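**February 11, 2026**

Up at six, wet snow, bus late again. Spent the whole day on the two hand-held grippers. Joonas wants a decision between the Skaltia and the older Sjöberg before he places the order.

Did soft things all morning: sleeves, collars, pillow corners. The Sjöberg opens wider but the pads slide on anything padded. I got 26 clean lifts with it before lunch and 113 with the Skaltia after, though the afternoon run was longer, so I can't compare those two straight off. Will work it out per minute tomorrow.

The cable is still a nuisance. It catches my wrist when I turn my hand over. Taped it twice and the tape came off twice. Gyu-bin says to route it along the forearm with a strap. I'll try it if I can find a strap.

Camera was fine until nine per cent battery, then it dropped the last clip. Must charge both overnight.

Roel rang from Tultville about the January files. He can't open half of them. Told him to ask Tapio.

Soup for supper. Thumb sore from the trigger. Jackets again tomorrow, then towels if there's time.

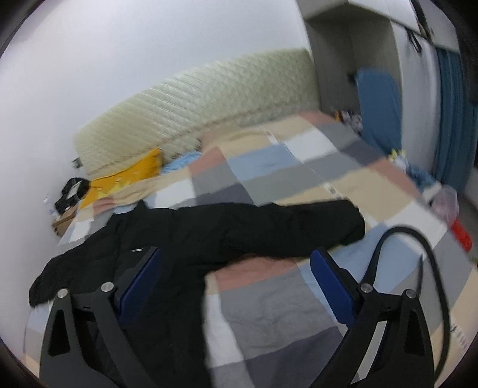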